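The Siven Minja light pollution filter, after a winter and spring of use

A review for people who shoot the Milky Way from places that are a bit too close to town
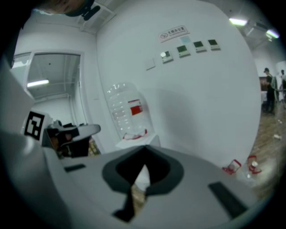

The Minja is a round screw-in filter meant to cut the orange glow you get from older street lamps, and I bought mine in November with my own money ($140, plus shipping that took its sweet time). It goes on the front of the lens like any other filter, and the glass has a faint bluish look when you hold it over a sheet of paper. Every filter of this kind shifts color, so before you take one out under the stars I'd suggest spending a little while with it indoors, in daylight, on something dull and familiar. A plain white wall with a small no-smoking sign on it will do very nicely: the wall shows you the overall cast, the red circle shows you what happens to the warm end, and the black Chinese characters give you some fine strokes to check for softness or ghosting. On my lens the white goes cool and slightly green, the reds hold up better than I'd feared, and small black lettering stays as crisp as it was with no filter at all.

I should say where I'm coming from. I live on the edge of a middling sort of town, I have a job that starts early, and most of my night photography happens from a gravel pull-off a short drive from the house. There's a dark site I love, up at 2,541 meters, but that's a family vacation kind of place and I see it maybe once a year if the car behaves. So I care a lot about what can be done from a sky that is merely okay.

What's in the box

The filter arrives in a padded tin, with a cloth and a folded leaflet. The tin is lovely and I use it. The leaflet is in very small type and mostly tells you not to touch the glass, which is fair enough, although I'd have liked a line or two about white balance. The ring is thin metal with a knurled edge, and I can get it on and off in light gloves. In heavy gloves, forget it. Mine also has front threads, so the lens cap still fits, and I was so happy about that! My last filter had no front threads and I drove it around for two years in a sock.

Under the stars

My standard test is a 20-second exposure, wide open, pointed at the worst part of the sky, which for me is the southeast over the shopping center. I take one frame bare, one with the filter, and then I go back to bare again in case some thin cloud has wandered through and fooled me (it has fooled me before).

With the Minja on, the orange dome over the stores shrinks down by a good amount. It doesn't vanish, and please don't let any seller tell you it will, but it goes from a great glaring wedge to something I can tame with a gentle gradient in editing. The Milky Way gets more contrast straight out of the camera, and the dusty parts near the center look much better defined. You do lose light. I usually raise my ISO a notch to make up for it, or stack a few more frames if I have the patience.

Star color is where you pay. The yellow and orange stars come out paler than they should, and Antares, which I'm very fond of, looks a bit washed out. I set a custom white balance and nudge the magenta up, and that gets me most of the way home. If you shoot JPEG only, I think you'll be frustrated. Shoot raw and you'll be fine.

On wide lenses there's a color shift toward the corners, as there is with a lot of filters like this, where the light comes through at a steep angle. I could see it clearly on my widest lens and hardly at all at 65mm. For longer views, say Orion or the Pleiades, I'd call the Minja an easy choice. For very wide skies with a lot of foreground, I now leave it in the tin and shoot the foreground bare.

One more thing on that: newer white LED street lamps. The filter does much less against those. Dayana Rengifo, who shoots from the other side of the county where they've changed over nearly all the lamps, borrowed mine for a week and gave it back with a shrug. Her before and after frames were so close that I had to ask her which was which. So go look at your own sky first, and at the color of the lamps under it, and then decide.

How it compares

I also own the Plidumo, which is older and cheaper and cuts harder. It takes out more of the glow, but the color is a real chore to bring back, and stars near the edge of the picture pick up a soft little halo I've never been able to fix. Segundo Montoya swears by his, though he converts everything to black and white, and for that I'd probably pick the Plidumo too.

Dew and cleaning

The Minja fogs up like any bare piece of glass. I wrap a Ploltness heater strip just behind the ring, and on all but the dampest nights it stays clear. It wipes clean easily, with one stubborn spot of pine sap being the exception, and that came off in the end with lens fluid and some muttering.

Would I buy it again?

Yes, for my pull-off and my orange sky, I would. I'd get it in the largest size I own and use step-up rings for the smaller lenses, and I'd keep the receipt until I'd had one clear night with it. Siven also makes a clip-in version that sits inside the camera body. I haven't tried that one yet, but if I do get hold of it I'll add my notes at the bottom of this page.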